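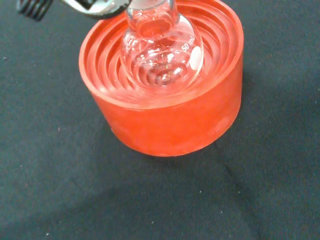
I have been fond of round-bottomed flasks for most of my working life, and I still think the humble ring they sit in deserves more respect than the catalogues give it. At Huvness we put 13 of them on our list in January, and I was teased for weeks over the order form.
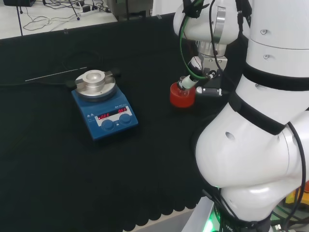 The blue hotplate stirrer on its black cloth.

My case is a simple one (though I do go on about it). A flask can't stand up by itself, and people will balance one on a roll of tape if you let them!

A bright colour helps too, on a dark bench at the end of a long day.
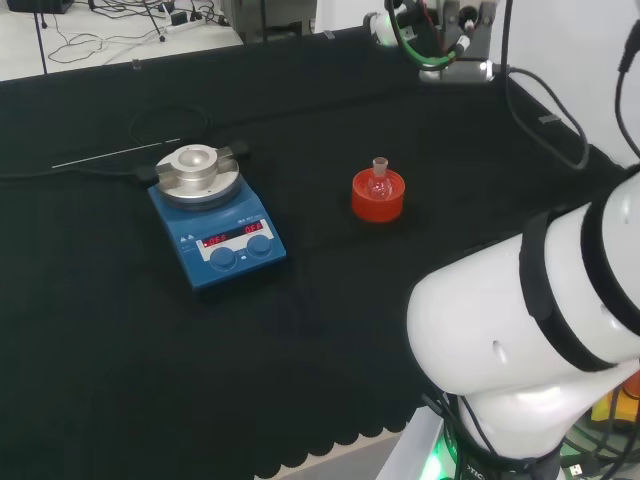 Give the hotplate some room

I'd say the same of elbow space. We crowd our stirrers dreadfully, with notebooks and mugs and goodness knows what, and then we grumble that the bench is too small. Clear it first, I say, and grumble afterwards.
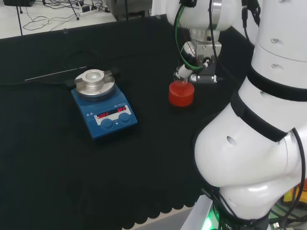

A younger colleague tells me I'm fussy, and I dare say I am, but I'd still spend the money on rings before a cleverer stirrer.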